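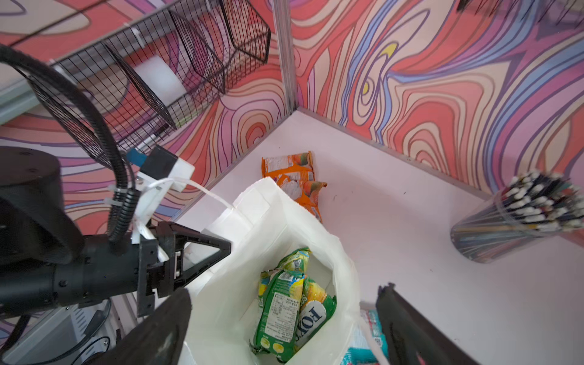 White shopping bag against the patterned walls

Nindik Reading Forum > Nineteenth-Century Fiction > Editions and Texts

Topic: Placement of critical introductions in classic novels
Opened June 25, 2024

Dzifa Dankwa (Moderator)
Members are invited to comment on a question that has come up in three separate threads since April. The Sheehan Classics series places a critical introduction ahead of each novel, and these introductions discuss the plot in full, including the ending. The Groltard series places comparable essays after the text. The forum's recommended list currently has 77 titles on it, and where both publishers offer an edition we have always pointed new readers to Sheehan on account of the notes. I would like to know whether members wish that practice to continue. Please keep replies to the matter of placement. The quality of particular essays may be discussed in the threads for those books.

marginalia_h
I support a change. A reader who opens Wuthering Heights for the first time should be permitted to meet it in the order in which it was written to be read. The Sheehan introduction reveals two deaths on its second page. There is no warning at the head of the essay, and a student who has been taught to begin at page one will begin there.

Torvald_Reads
I must disagree with the previous member. These are novels that have been in print for well over a century. Their outlines are known to most people before they open the cover, and a reader who gives up a book upon learning how it ends was perhaps not reading for much else. The introduction supplies the inheritance law, the religious background and the publishing history without which a good part of the story passes unnoticed.

marginalia_h
With respect, "known to most people" is an assumption. I lead a reading circle for adults returning to study. Several members of the circle did not know the ending of Jane Eyre, and they were very glad of it. I now ask them to skip directly to chapter one, and I repeat the request by e-mail.

quarto_and_octavo
A point of information. In the older Cutanus printings the essay was at the back, and a note of a single page at the front gave the date of the text and the source copy. The arrangement was dropped when the series was reset. I still own 11 of them and would recommend them to anyone who finds them secondhand, although the glue in the spines has not lasted well.

Dzifa Dankwa (Moderator)
Thank you. Could quarto_and_octavo confirm whether those printings carried explanatory notes as well?

quarto_and_octavo
They did – numbered, at the back, and rather brief. The notes to Bleak House are adequate on the Court of Chancery and silent on nearly everything else.

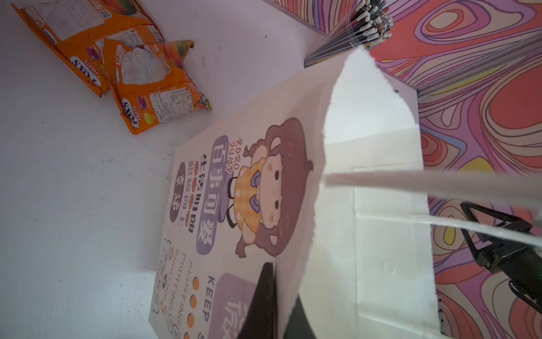
Paper bag with the RORO JUMP cartoon girl

Pell_Street
May I suggest that the present discussion has joined two different matters? Historical background is one. Interpretation is the other. I have no objection to finding the first ahead of the novel, and in the case of Frankenstein I would insist upon it, as the first edition and the later revised one differ in substance and the purchaser ought to be told which is being sold. Interpretation belongs at the end. An essay that tells me what the creature stands for has done my thinking before I have had the opportunity to attempt it.

Torvald_Reads
I accept the distinction in principle. In practice I doubt it can be kept. Choosing which background to supply is already a form of interpretation. An editor who gives four pages to the science of the period and one to the author's family life has told the reader what sort of book it is.

Pell_Street
That is true of a long introduction. It is much less true of 500 words on the text and its date.

Torvald_Reads
Then we differ chiefly on length. The Sheehan essay for The Woman in White runs to 80 pages in my copy, and I will concede that this is excessive for something placed before the novel. I would still be sorry to see new readers sent to Groltard, whose notes are thin and whose type is small.

lampwick
I have followed this section for some years without posting. I am reading The Woman in White at present in the Sheehan edition. I stopped after the first few paragraphs of the introduction and have not regretted it. I would nonetheless ask members not to mention the ending here, as I am only at the second narrator.

marginalia_h
lampwick, you are assured of my silence.

Dzifa Dankwa (Moderator)
I have noted the views given above. For the time being the Sheehan editions will remain on the recommended list, and each entry will carry the following line: "The introduction to this edition discusses the whole of the plot. First-time readers may prefer to leave it until afterward." The Cutanus printings will be listed as an alternative where copies can be found. Torvald_Reads has asked that his objection to the wording "may prefer" be recorded, and it is recorded here. The thread remains open for corrections to individual entries.

quarto_and_octavo
One correction. The entry for Villette gives the Groltard essay as a foreword. In my copy it is at the back, following the notes.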